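Speaker notes - equipment budget talk, Plusinholm, 03/09/2018
Bhavana Poduval

Slide 1. Say who I am and thank Unnithan for the room. Questions at the end please.

Slide 2. What we asked for in June and what we got. We asked for two arms. We got the money for two arms and nothing for what goes on the end of them. Pause here, people usually laugh.

Slide 3. The list price is the easy part. Go through the Rolside quote line by line: arm, controller, mounting plate, cables, delivery. Point out that fingertips are a separate line. We budget 373 pounds a year for spare tips and still ran short.

Slide 4. Floor space and desks. Measure the reach first, then order the table. Iklow wanted 180 cm tables and had to send them back. Leave a place for the people running it to sit, with their laptops and sockets.

Slide 5. Tips and sensors. Buy the tips in one colour and one size. Keep the sensor window clear of the mounting bolts. 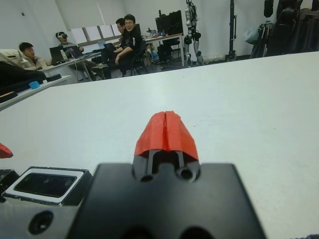 Ask the supplier how long a replacement takes. Ours quoted seven weeks, so we now hold a spare of everything at the gripper end. If the money is tight, cut the second controller before you cut the spares.

Slide 6. Staff time. Put it in the same sheet as the hardware, on its own line. Show the blank sheet and offer to email it round.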